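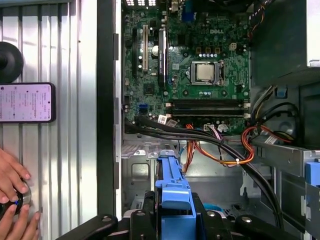 Chapitre 5
Préparer la cellule de démontage

Bon, on quitte enfin les schémas ! Jusqu'ici je vous ai parlé de bras, de repères et de trajectoires comme si tout flottait dans le vide. Dans ce chapitre, on met les mains dans une vraie cellule, celle que j'appelle Brarkance (le nom vient du premier atelier où je l'ai montée, et il est resté). Son travail : démonter des ordinateurs de bureau en fin de vie.

Une tour Dell couchée sur le flanc, panneau ouvert, c'est mon point de départ préféré pour régler la pince. Le processeur est à nu dans son support, sans refroidisseur, les barrettes de mémoire ont leurs emplacements juste à côté, et puis il y a les câbles -- ah, les câbles ! Un faisceau noir qui traverse le châssis en diagonale, des fils orange, rouges et jaunes qui font des boucles, et des mâchoires qui doivent passer là-dedans sans rien accrocher. Je commence toujours par là, parce que les pièces rigides pardonnent beaucoup plus.

Avant toute chose, trois vérifications. Je les fais chaque matin, même quand je suis pressée :

1. Serrage des vis de la pince, à la main, sans forcer.
2. Propreté de l'objectif au poignet. Un chiffon sec suffit.
3. Retour au point zéro, à vitesse réduite, le boîtier coupé du secteur et la main près de l'arrêt d'urgence.

Côté entretien, je graisse les glissières tous les 700 cycles. La notice du contrôleur Mekby dit 1000, mais la poussière des vieux boîtiers est redoutable et j'ai déjà perdu presque 3 heures à décoincer une mâchoire (en avril, en pleine démonstration, évidemment).

5.1 Régler l'ouverture des mâchoires

Ouvrez le fichier de configuration Flurkex et repérez la ligne d'ouverture maximale. Ne touchez pas encore à la force de serrage, on y viendra dans la section suivante.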